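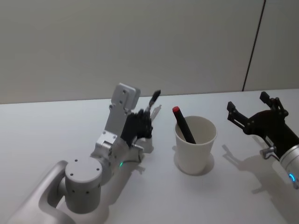 Table 2, paper cup w/ the red-cap marker

Ticket: markers drying out / cup tipping, white table
Opened by: Dolores Mercado
Posted in March by Dolores Mercado, 9:40 am
Status: open, waiting on supplies

We use cookies to keep you signed in to the Tarnlow help desk. Accept / Manage settings

Problem: markers on the white table keep going dry. Labels come out faint, then nothing. Opened a new box, same thing inside of 2 weeks. Also the cup goes over if you pull the marker out at an angle. Need something that stays put.

Tried so far:
- new marker from the Brarell box. fine for a day, then streaky
- stored cap down. Better? not sure
- swapped cup for a mug from the kitchen. Mug got taken back
- tape under the cup. Left gum on the tabletop, took forever to get off, dont do this

Heino Kalniņš, 10:15
Which markers exactly? Brarell has the chisel tip and the fine one. Fine ones dry out if the cap isnt clicked. Push till you hear it. Also how are they standing, tip up or down?

Dolores, 10:22
Fine tip. Whichever way people drop them in. The red cap is up in the one I looked at just now, leaning on the rim.

Heino, 10:31
OK so cap up is probably your problem, ink settles away from the tip. Cap down or flat in a tray. Leave one flat for 30 minutes, capped, then scribble on scrap and tell me.

Dolores, 11:20
Did it. Came back dark. Second one from the drawer didn't, tossed it.

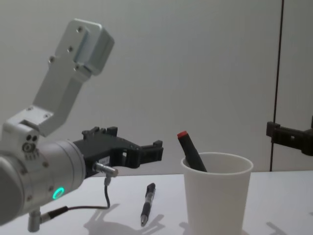
Same table, cup side, gripper open

Heino, 11:34
Thx. For the tipping, paper cup is just too light. Options:
1. put a couple of the big washers in the bottom, up to 5, drop a circle of cardboard over them
2. Flona desk cup, heavier, rubber foot. Adomaitis stocks them I think
3. flat tray, also fixes the ink thing
I'd go 3. No tape please!!

Dolores, 11:41
Tray is ok but people pile junk in trays. Last one ended up full of paper clips and a sandwich wrapper. Can we do washers now and order the Flona one?

Heino, 11:48
Fine. Washers are in the bin by the sink. Caps DOWN if its a cup. I'll add a Flona to the Adomaitis order, goes out end of month.

Dolores, 1:05 pm
Washers in. Pulled the marker out sideways a few times, cup stayed up. Wiped the leftover tape gum w/ rubbing alcohol, mostly gone.

Still to do:
- check marker again in 2 weeks
- Flona cup, Heino
- somebody put a note on the supply drawer re clicking the caps

Leaving open til the cup gets here.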